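Gripper diary, November

posted by the bench, 11:40 pm

Day two with the Pletport gripper on the arm, and I still can't see what the extra money is for. The Skilloletti I had on before cost 500 and the Pletport is 900, and so far the 400 in between has bought me a nicer box and a longer manual. The manual says "intuitive" on the first page. I spent most of the morning looking for the setting that stops it from re-homing every time the controller drops the connection.

Pruritz makes the controller. I have complained about Pruritz in here before, so I'll keep it short: the new firmware was supposed to cure the lag between the wrist camera and the jaw command. I don't believe it did. I ran the same slow close over and over with both grippers and the delay felt the same to me. Their release note says "improved." Improved from what?

To be fair to the Pletport, the tips are thin, and the Skilloletti's were like wearing mittens. For work inside an open computer that matters. I had the old one bump a memory latch last week and I've been nervous about that end of the board ever since. With the Pletport I can at least get down to the processor socket and have some idea where the points are going to end up.

The trouble is seeing past the thing. The wrist camera gets a great view of black metal plates and screw heads, and whatever is left over is the job. Foulkes sells an offset camera mount for 100 that claims to fix this. I tried it before lunch. It moved the camera over, the gripper body still filled the bottom of the picture, and now my calibration was wrong too. Took it off again.

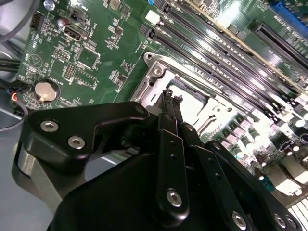
So I've gone back to the stock mount and turned the bench lamp down, which I could have done for free. The glare off the capacitors is still bad and the socket is a mirror at some angles. I let the arm hover and nudged it in by hand control, then tried 3 approaches to the socket from different sides. I liked one of them. I'm not ready to call that a result.

Tomorrow: same approaches with the Skilloletti, same lamp, same board. If I can't tell the recordings apart without checking the file names, the Pletport goes back in its nice box. Return window closes at the end of the month. Also need to find the short hex key, which was on the bench at noon.

2 comments
0 shares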